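Stolberg two-finger gripper kit with the Enia practice software: six weeks in a shared workshop

Rating: 3 out of 5, and I went back and forth on the third.

I bought the Stolberg kit in December, after Gergely Antal had talked it up at our shop for most of the fall. It costs $400 without the arm. You get two fingers, a drive unit, a bag of screws, a cable that is too short and a license for Enia, which lets you try out your grasps in a simulated kitchen before you bolt anything together. The box says "ready in an evening." I've built enough kits to know what that means, so I set aside a weekend and used all of it.

The mechanical part first. The fingers are stiff and the edges are clean. The mounting plate wants 11 screws and the bag had 11 screws, so if you drop one behind the bench (I did) you are going to the hardware store. The manual shows the plate upside down on page 6. Mohsin Niazi built his the same week and fell for it too, and we both had to take the drive unit back off.

Now the software, which is what they're really selling. Enia puts you in a kitchen with a fridge, a counter and various things to pick up, and you drive a white two-armed robot around in it. The view from down at the fingers is what you'll use for close work.
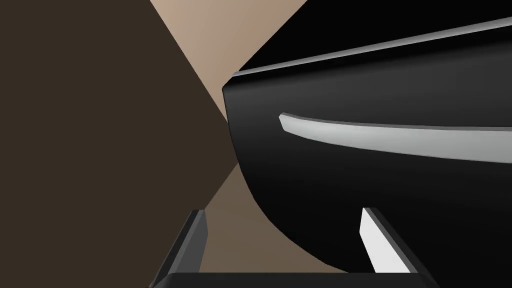
My complaint is with how easily it lets you succeed. Big smooth shapes are hard to hold in real life. In Enia I could close on nearly anything at a lazy angle and get a green check mark. I then tried the same approach on the bench with a plastic thermos and the fingers skated right off it, four times in a row. There is a friction setting, buried under Advanced, and the default is far too generous. Turn it down to half before you believe a single result.

Shading is plain as well. Up close, surfaces are flat color and you lose your sense of depth. Ghazala Mirani thinks this doesn't matter if you're only checking reach. She may be right, but the ad promises "confident grasping," and I wasn't confident.

Where the program does earn its keep is the wider view, with both arms and the counter in sight. Planning a move with a tool in one hand and the other hand open is miserable on real hardware, and I'd sooner knock over a simulated drinking glass than one of mine.

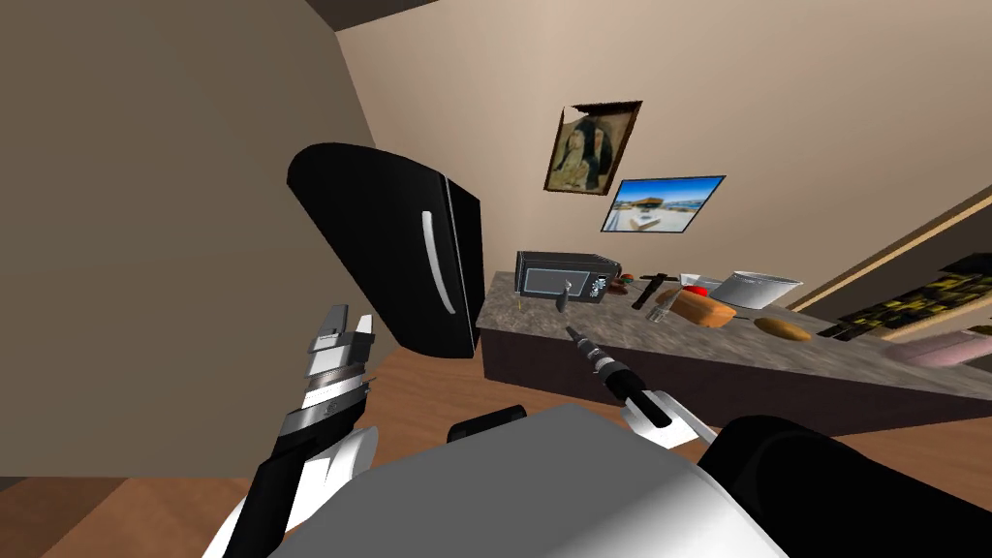
Long thin tools need some patience. A small error at the wrist turns into a big one at the tip, and the only cure I found was to slow the arm way down and come in from the side. To be fair to Enia, that habit carried over to the bench. My real screwdriver runs improved a good deal once I stopped rushing the last inch. The camera control is another matter: it tips when you want it to turn, and the reset key takes you all the way back to the start position.

Support was mixed. I wrote on a Thursday about error 808 (the drive unit stops and has to be unplugged) and got a reply the next morning telling me to update the firmware. I had updated the firmware. A second email got me the real fix, a jumper on the board that the manual leaves out.

Would I buy it again? The gripper, probably, at a lower price. The Deltum fingers Amarachi Ogunleye uses are cheaper and a little sloppier, and she gets the same jobs done with them. If you already own an arm and want somewhere to rehearse awkward moves, it's decent. If you're hoping the practice scores will match your bench, keep your money until they fix the friction default.

Pros: solid fingers, clean edges, useful two-arm rehearsal
Cons: short cable, no spare screws, page 6, optimistic grip model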